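Slept badly again, so at five in the morning I was at the kitchen table reading the booklet that came with the Dastar. I have had this light for 12 mornings now. It is a white box the size of a tea tray and you are supposed to sit in front of it with your eyes open and your face sort of aimed, and after a while you become a person who falls asleep at night. That is the theory. Eilif swears by his. Eilif also swore by the magnesium, and before that by going to bed with wet socks on, so I take this with the usual discount.

The booklet says I should be feeling "a gentle shift" by the end of the first week. I don't know what a gentle shift would feel like. I suspect it would feel a lot like having paid for something.

What bothers me is how hard it is to be wrong about any of this. If I sleep well, it's the light. If I sleep badly, I sat too far away, or too late, or I looked at my phone after dinner. There is a whole page of things I might be doing wrong and not one line about what it would look like if the thing just didn't work. I looked for it twice.

I've been keeping score on the back of the electric bill envelope. Good night, bad night, so-so. The trouble is that I fill it in after coffee, and after coffee everything looks like a so-so. Before coffee they were all bad. I should pick one and stick with it. I also can't tell what I'd have scored in those two weeks without the light, seeing as I only started keeping score when the box arrived. Great scientist.

Ylva Haugen called at lunch. She wanted to know if I had tried Kelline, which is a tea, or a powder that you pretend is a tea. She has been on it since April and says she goes out like a lamp. I asked what else changed in April. She thought about it and said well, she had stopped working nights. She didn't see why that made me laugh, and then she got a bit short with me, and I don't blame her. I did order the tea. It comes in a tub with up to 300 servings, which tells you how long they expect you to wait for it to kick in.
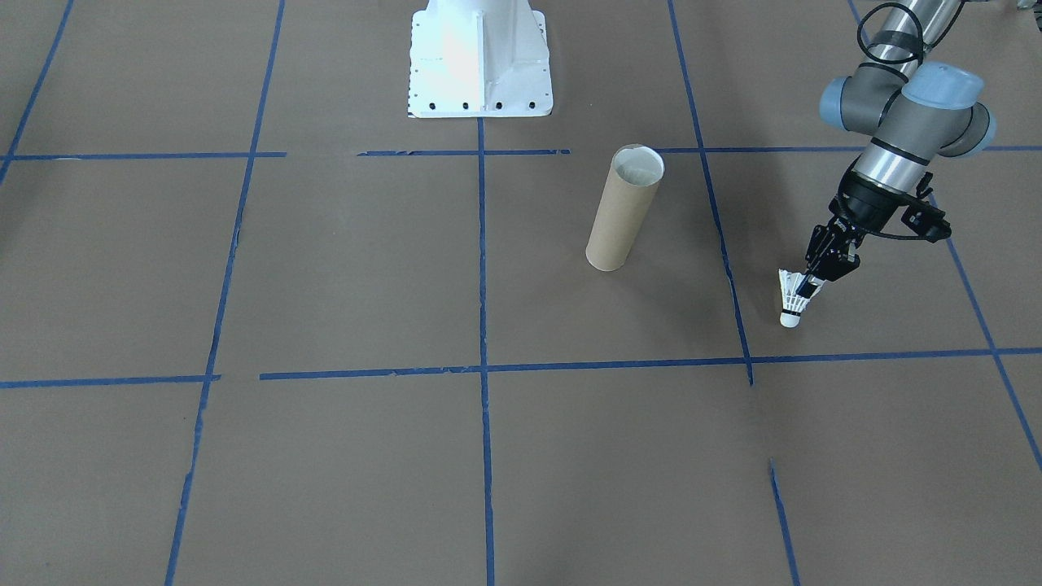

Shuttlecock, cardboard tube, and a lot of blue tape.

Walked down to the river in the afternoon to get tired on purpose. I don't think that works either but at least it's free. Cold wind, the path all mud below the bridge. I had the sleep podcast on, the one with the man who whispers, and he said most people need a "wind-down ritual" and then spent ten minutes on a mattress called Espiritu. I used to think his voice was soothing. Now I just hear a man selling a mattress quietly.

Grandma slept like a stone all her life on a horsehair thing with a dip in it, with a clock in the room you could hear from the yard. I bring this up every time somebody tells me my pillow is wrong. Then again she got up at four to light the stove, and I never once asked her if she slept well. Maybe she lay there and listened to the clock. I'm only assuming she slept because she never complained, and she never complained about her hip either.

Supper was soup and the end of the bread. I took the sleep quiz on the Tastcombe site while it heated up and came out as a "restless planner." So I went back and answered it the other way, all the opposite answers, and I was a "restless dreamer." Both of us were told to buy the same bundle. I wrote to them about it. Ticket number 1234, which I don't believe for a minute.

It's ten past nine now and I'm tired in the legs and wide awake in the head. I moved the box to the windowsill so I'll see it first thing. I'm going to give it until the envelope is full, and I'm going to mark the score before coffee, every day, no matter how it looks. If it's all bad nights I'll send the thing back. I think I still have the carton. Need to check the closet, and need to call Ylva and be nicer about the tea.

Eilif just sent a message asking if I've noticed the shift yet. Told him so-so.

Recent entries
The wet socks business
Magnesium, week two
Who is buying all these pillows
Mud under the bridge
Soup again

Last updated in April

Write to me through the contact page | All entries copyright the author | Back to top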